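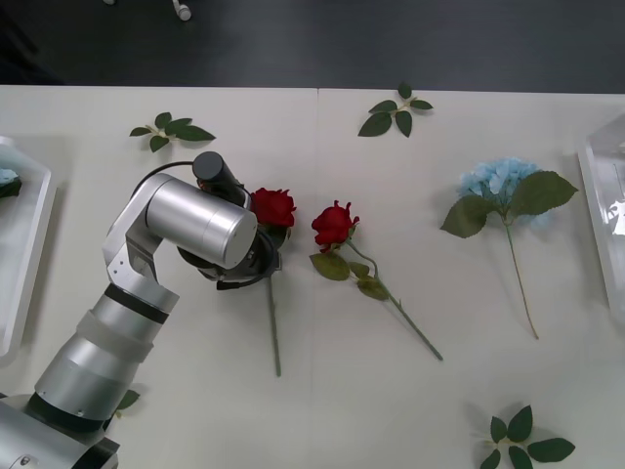
Section 5: Arranging Your Stems

By Ourania Psarras
May

If you've come straight from Section 4, your vase is washed, dried and standing somewhere it won't get knocked, and your stems are out of the bag. If you skipped Section 4 (I know some of you did, I would have), go back and do the vase part at least. A dusty vase with fresh-looking flowers in it drives me up the wall.

This section covers the small mixed set, the one with red roses and a pale blue hydrangea. I built my first one on the kitchen counter in Dritham with a cup of coffee going cold next to me, and I've put together enough of them since that I can do it while I'm on the phone. You'll get there too! Give yourself half an hour the first time.

5.1 Before you start

Clear a table. A white or very pale one is lovely if you have it, and if you don't, throw a plain pillowcase over whatever you've got. Red petals on a busy tablecloth are hard to judge, and you'll end up with the color balance all wrong and not see it until the thing is on the shelf.

You'll want:

- your vase (the Vrettos is the one I use, 7 inches tall with a narrow neck)
- the stems, laid flat, with a bit of space between each
- wire cutters, the real kind, please don't use your good scissors
- a soft makeup brush or a clean paintbrush
- a hair dryer with a low setting

Caution: Most artificial stems have wire inside. Cut ends are sharp, and they shoot across the room if you don't hold on to both sides. Point the short end down into a trash can when you snip, and keep kids and pets on the other side of the door for this bit.

5.2 Waking up the flowers

They've been squashed in a box, so they need some attention first.

1. Lay a rose flat on the table and look at the bloom. Some ruffle is good, that's how the flower is made. A hard crease across a petal is packing damage.

2. Set the hair dryer to low and hold it 12 inches away. Move it the whole time. Fabric petals relax in a few seconds, and then you can smooth the crease out between your finger and thumb.

3. Roll the outer petals back a little over a pencil. Leave the middle alone. I used to open everything up as far as it would go, and my roses looked like cabbages.

4. Bend the leaves away from the stem, one at a time, at slightly different angles. If a leaf slides down the stem, just push it back up. A dot of clear craft glue will hold it if it keeps wandering.

5. Now the hydrangea. Hold it upside down by the stem and give it a gentle shake, then turn it over and fluff the little florets with your fingertips, working from the outside toward the top. You want a rounded head with no bald patches. Spread the big leaves out to either side underneath it, like a collar.

Note: If your florets come off in your hand, don't panic. They're usually on tiny pegs and click right back on. Check the floor too, I've found them in my slippers.

Caution: Never use the hot setting. Chrysanthi Ververidis, who tested the first draft of these instructions for me, melted the edge of a petal on her second try and was very good about it.

5.3 Cutting to length

6. Stand each stem next to the vase before you cut anything. Hold it by the neck, just under the bloom, and let it hang straight so the end touches the table. That gives you the true height, which you can't judge with the stem lying down.

7. For the hydrangea, aim for the head to rest almost on the rim. It's the heavy one and it wants to sit low.

8. Keep the roses taller, and make them different heights from each other. Two roses at exactly the same level look like a pair of headlights.

9. Mark your cut with a bit of tape, put the stem back beside the vase, look again, then cut. You can always take off more.

Note: Not ready to commit? Bend the bottom of the stem back on itself instead of cutting. It takes up room in a narrow neck, but it's fine in anything wider, and you can straighten it later if you change vases.

5.4 Putting it together

10. Hydrangea goes in first, tilted a little toward the front.

11. Slide the tallest rose in behind it, close to the center, with the stem nearly upright.

12. Add the next rose off to one side, leaning outward, so the bloom faces up and away from the hydrangea. Let one of its leaves rest on the blue, it ties the colors together.

13. Step back. Go all the way to the doorway if you can! Things that look huge from the chair disappear from there, and a crooked stem jumps right out at you.

14. Turn the vase a quarter turn and check again. Fix whatever bugs you. Repeat until you've been all the way around, or until you've decided it's going against a wall and the back doesn't matter.

If everything flops to one side, your neck is too wide for the number of stems. Crumple some clear cellophane and push it down inside, or use the Natby insert if yours came with one (ridged side up, and it does need a firm push).

5.5 Where to put it

Keep it out of direct sun. Blues fade before reds do, and a pale blue hasn't got much color to lose in the first place. My bathroom one has been going strong on the shelf across from the window, but the one I left on a south-facing sill turned a sort of oatmeal by the end of the summer.

Please don't add water. It does nothing for the flowers and the wire will rust where you cut it. If you like the look of water in a glass vase, there's a note on clear setting resin in Section 7, and read the whole thing before you mix any.

For dusting, use the soft brush once every couple of weeks, top to bottom. Deeper cleaning is in Section 6, along with what to do about kitchen grease.

Grunance Home Guides | Questions about your set? Use the contact form | © Grunance | Back to top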